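**Drollell** is a packaged library of simulated household rooms, sold by Frandsen for training and testing control software for robot arms. It was first released in March, and the name is also used for the rendering and logging tools supplied with it. Customers are mostly research groups and small automation firms that want to try a task many times over before giving it to a physical arm.

## Background

Frandsen began as a supplier of test fixtures in Draltthorpe. Its early customers hired a mock flat by the day, and much of each booking went on putting furniture and small goods back where they had started. The firm built a simulated version for its own planning, found that customers preferred it for early work, and later turned it into a product. The mock flat is still offered for final trials.

## Contents

The standard edition holds 322 room layouts and 882 objects. The rooms are domestic - bedrooms, studies and dining areas - and are fitted with desks, chests of drawers, tables, chairs and doors. Objects are of the kind found on such furniture: books, mugs, lamps, cards and pens. A layout can be loaded as supplied or filled afresh from the object list, with a seed number kept so that the same arrangement can be called up again.

The arm is a Franka-style model fixed to a pedestal. The pedestal can be placed beside any piece of furniture, and the software refuses a position from which the chosen surface is out of reach. 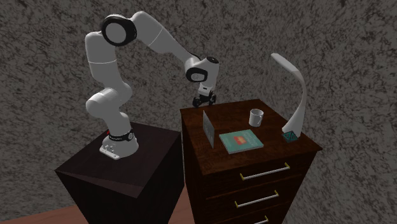
Licences are sold by the seat and run for a year. A seat costs 3,170 euros and covers the full object list, all layouts and updates issued during the term. Teaching licences have fewer layouts but the same tools. There is no monthly option.

## Operation

A session starts with a task file, a short text document that names the room, the objects involved and the result wanted. Tasks may be written by hand or picked from the supplied set. The supplied tasks mostly ask for an object to be picked up, moved to another surface or placed in a given position relative to something else.

The arm can be driven in three ways:

- by a control program under test
- by a person using a hand controller
- by replaying a stored run

Each run is stored with joint positions, gripper opening and the rendered views. Views may be taken from fixed points in the room or from a point close to the gripper, and several can be recorded together. Room views are used chiefly to check the path of the arm between pieces of furniture, where a link may pass over a chair or near a table that plays no part in the task.

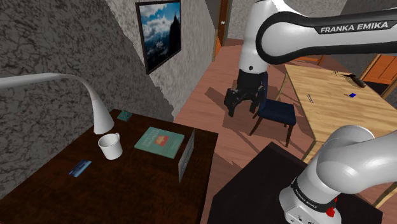
## Grasping and contact

Contact between the fingers and an object is worked out by Draltthorpe's own solver, named Closstead after the street where the firm had its first office. It handles rigid objects only. Books are treated as closed blocks and can't be opened, and cloth is absent from the object list.

Thin, flat goods are the hardest case. A card lying on a desk gives the fingers little to hold, and a small error in height is enough to miss it. Version 2 of the solver uses shorter time steps whenever a finger comes close to a surface, which slows the run but cuts down on objects sinking into one another. Users can switch the feature off for tasks with larger items.

Close views are of most use at this stage. They show how an item sits against the fingers and whether it overlaps with anything nearby, which is hard to judge from across a room.

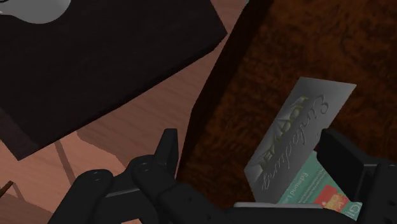 Friction values are set for each object and can be varied between runs. The user guide advises doing so, as a program trained on a single value tends to fail when moved to a real gripper. Mass can be varied in the same way. Lighting and surface textures have their own settings, and these have no effect on contact.

## Reception

Users have generally spoken well of the seed system and the plain task files. The main complaints concern the furniture, which repeats from one layout to the next, and the wood and stone textures, which some find too strongly patterned. Smaller firms have also objected to the lack of a monthly licence.

Setting up a new object takes longer than choosing one from the list. The shape must be supplied in a closed form with no gaps, and the import tool reports faults by number only - the meanings are listed in a separate document.

## Availability

Drollell is sold directly by Frandsen and has no resellers. The object list was last revised on 2022-10-03. Layouts made with earlier lists still load, but objects since withdrawn are replaced by plain blocks of the same size.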